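Small Things, Small Drawers: Frequently Asked Questions

Hanside is a sorting and tidying service for people whose big furniture is fine and whose small objects have formed a government. We work mostly in Brasthorpe and the streets on the Gagnon side of the river. These are the questions that come in most often, answered by Retno Wibisono, who also answers the phone.

What do you tidy, exactly?

Anything that fits in one hand. Flash drives, plush toys, keys to locks you no longer own, batteries of unknown loyalty, the good scissors. We don't do garages, and we don't do lofts. We did one shed and would prefer not to discuss it.

How long does a visit take?

A standard visit is 90 minutes. A playroom that doubles as an office usually needs two of them, a week apart, so you have time to find out which of our decisions you hate.

Do I need to clean up before you come?

No. People do it anyway, and then we spend the first part of the visit getting everything back out of the closet it was thrown into. Leave it on the floor.

Why do you start by putting everything on the floor?

You can't sort what you can't see, and a drawer is very good at making six objects look like none. We spread things out with some space around each one, then pick up by kind: all the drives, then all the soft toys, then whatever is left. The temptation is to pick up whatever is nearest. Resist it. That's how a stuffed tiger ends up filed with the tax returns.

Will a two-drawer cabinet really be enough?

For a corner, yes. Give the top drawer to the adult things and the bottom drawer to the child's things, or the other way around if your child is tall. Two drawers make for short arguments. We once worked with a client who had a 14-drawer unit, and she could tell us what was in none of them — including the one with the label. 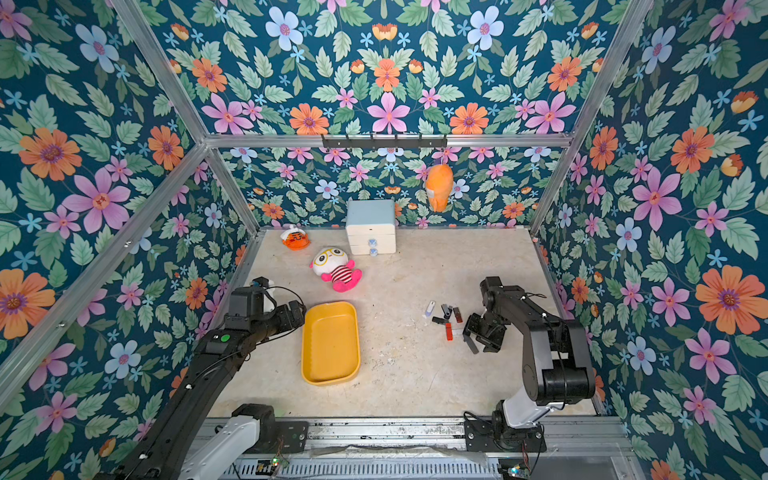
Toys and flash drives still out on the floor, with the little white two-drawer cabinet against the back wall.

Which toys go on hooks?

Long ones, mostly. A plush carrot hangs well. Anything with a big round head hangs like a guilty conscience and is better off in a drawer or on a shelf. Put the rail where the owner of the toys can reach it, or you have bought yourself a new job.

Leave a hook or two free as well. A full rail is just a pile that happens to be vertical.

My flash drives all look alike. What do I do with them?

Plug in each one, once, and write on it what you find. Masking tape is fine. If the drive turns out to hold a single file called "final_final," you may decide for yourself whether it deserves a label or a burial. Please don't give them to us to read. We don't want to know about your screenplay.

Once they're labeled, keep them together in something shallow with a lid. A mint tin works. A coat pocket doesn't, as everyone who uses one will tell you in January, when they change coats.

Can the drives share a drawer with the toys?

They can, in the sense that a cat can share a basket with a ham. Small drives go missing underneath plush and come back when you've already bought a replacement. They are also small enough for a young child to put in their mouth, so in a house with toddlers we put them up high and leave them there.

Doesn't loud wallpaper make a room look messier?

We get this one more than you'd think. Big pink and orange flowers on a teal background are a lot of company, but they stay on the wall, and the mess is on the floor. A plain white cabinet does well against a busy pattern for the simple reason that you can find it. If anything, orange toys are the trouble: they have a way of blending in with the daisies. Hang them up or put them away and the wallpaper can get on with it.

Should I buy storage before your visit?

Please don't. We have carried 11 empty baskets out of one apartment. The client had bought them to get organized, and they were the largest single category of clutter in the place. Sort first, measure second, shop last, and with luck you'll skip the last part.

Do you sell the cabinets?

No. Vinent, the secondhand place behind the market, usually has small drawer units, and the knobs can be swapped if you object to the ones they come with. Pull the drawers all the way out before you pay. If one sticks in the shop, it will stick at home, only louder.

What if my child won't part with anything?

Then nothing goes. We're there to find places for things, and a doll that spends its life flat on its back on the floor still has a vote. We'll ask the child to choose where each toy lives. The answers are strange and they tend to hold up better than ours.

How do I book?

Call or use the form. Tell us the room, the number of drawers, and whether there is a dog. Retno replies in the evening, after 6, when the dogs have usually been fed.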